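Site visits | Automation | Trip reports
Search this site Enter keyword Go
Last updated Sunday, February 17, 2019

Albridge opens its test lab to visitors twice a year, and I went mainly to hear about the July stoppage. The company had promised to talk about it openly, and it did.

The lab is one carpeted room with desks at the side and a glass-walled room beyond. The job being shown was simple: a pen goes into a plastic cup. The control software is called Pirka, and Albridge writes it in-house.
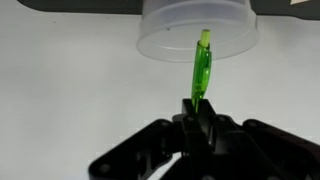 What went wrong in July? The arm kept pushing down after a pen had caught on the rim of a cup, and the force limit that should have stopped it had been left at a setting meant for heavier parts.

The cup split and a finger joint on the gripper bent. No one was hurt, but a technician had been reaching across the table a moment earlier, so it was written up as a safety matter. The log showed 107 faults in the weeks before, most of them small slips that had been cleared by hand and not looked into.

Albridge stopped the arm for 9 days. The limit now resets to its lowest value at every start – changing it takes a second person's sign-off. The replacement joint came from Carrasco and was fitted on site. 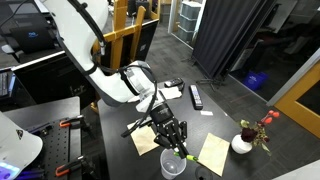

Bavari

They have since done 2,000 runs on the new settings. The last 50 were made with cups moved off their marks on purpose, and the arm stopped short on three of those. Staff counted these as good stops. I would like to see the same test with a metal cup.

Questions were taken at the end. Someone asked about a light curtain for the table, and the answer was that one is on order but has no delivery date. Visitors stay behind a floor line until then. Parking is at the rear of the building, and the next open day has not been set.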